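Cirnemel Rim

The Cirnemel Rim is a sandstone escarpment on the northern side of the Trurden Basin, known chiefly as a subject of landscape photography. It faces south and west over a dry plain of scrub and gravel, and it is cut by a series of short canyons, the largest of which is Rey Canyon. The rim is often treated as a single viewpoint, but photographers generally divide it into an upper section, reached by road, and a lower section, reached on foot.

Geography

The escarpment is made up of pale sandstone over a darker red layer, with a band of loose shale at the base. The upper section is flat and mostly bare. Juniper grows along the heads of the side canyons, and there is a stand of cottonwood at the mouth of Rey Canyon, where a seasonal creek leaves the rock. The creek runs in spring and after summer storms and is dry for most of the rest of the year.

The nearest settlement is Trurden, which has a fuel station, a motel and a small grocery store. The last part of the road to the upper section is unpaved and becomes slick after rain.

Light and seasons

The wall is in shade for most of the morning. Direct light reaches the western end first and moves along the face during the afternoon, and the red layer shows its strongest color in the last 90 minutes before sunset. In winter the sun sets far enough to the south that the whole face is lit at once. In midsummer the eastern half is already in shadow by early evening.

October is the busiest month. The cottonwoods turn yellow at that time, and the air over the plain is usually clear. Summer brings haze, but also thunderstorms, which have produced some of the better known pictures of the area. Snow falls on the upper section in most winters and rarely stays longer than a day or 2 on the south-facing ledges.

Photographic history

Early pictures of the rim were made for land surveys and show little interest in its appearance. It became known to a wider public through the work of Marcelle Vasseur, who photographed it over four winters with a large-format camera. Her book Harkeneo takes its title from the isolated butte that stands in front of the western end. It contains no picture of the full escarpment. Most of the plates show small areas of rock, cracked mud or canyon wall, and the horizon appears in only two of them. The first printing was 3000 copies.

Later photographers have mostly worked in the other direction. The wide view from the upper section, with Harkeneo Butte on the left and the mouth of Rey Canyon on the right, is now the standard image of the place and is usually made as a stitched panorama.

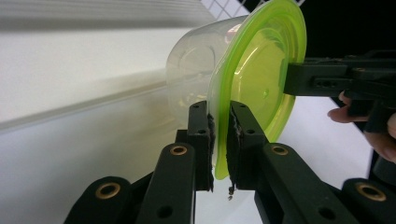 Inès Barbier has objected that the standard view flattens the rim - by her account the depth of the side canyons disappears from the upper section, and the place can only be understood from the creek bed. She has also written that Vasseur's close studies give a better idea of its size than any panorama. Others have answered that the close studies depend on the reader already knowing the wide view.

Access

The upper section is open all year when the road is passable. The trail to the lower section starts beside the parking area and drops steeply through the shale before leveling out at the creek. There is no water on the trail. Tripods are allowed throughout, but drones are prohibited below the rim during the nesting season, and Harkeneo Butte is closed to climbing.

See also

Harkeneo (book)
Rey Canyon
Trurden Basin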